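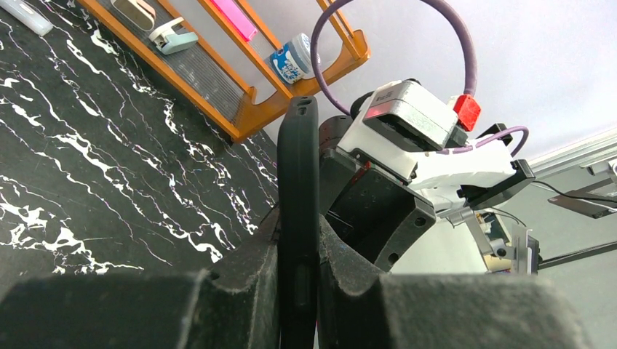
The orange shelf, lower tier and upper, on the marbled top.

Inventory of a Desk

The tenancy at Biltthorpe ended at noon. The inventory form had 38 lines, and the desk took up 13 of them.

Line 1 was the surface. Black, marble pattern, white veins. The inspector ran a thumb along the veins near the left side, where they were thickest, and found no scratch that was not part of the pattern. Condition: good.

Line 2 was the shelf. Orange rails, two tiers, gray ribbed panel. The Vendora catalog gave no part number for the color. The inspector wrote "orange" and moved on.

Line 3 was the small teal and white item on the lower tier. The form said "stapler, working." The inspector pressed it on the corner of a blank sheet. It left two holes and no staple. The inspector crossed out "working," considered the matter, and wrote "empty."

Line 4 was a flat pink rectangle on the upper tier. The form said "belongs to Hegedűs." There was no Hegedűs on the lease. The lease was in the name of Zovetti, and had been since May.

The inspector read the line again. It was in the same type as the others. The box for condition had already been filled in, in pencil: "Please leave where it is."

The pencil was not the inspector's. The form had come out of a sealed envelope that morning.

The inspector checked the box for "present," left the pink thing on its tier, and went to line 5.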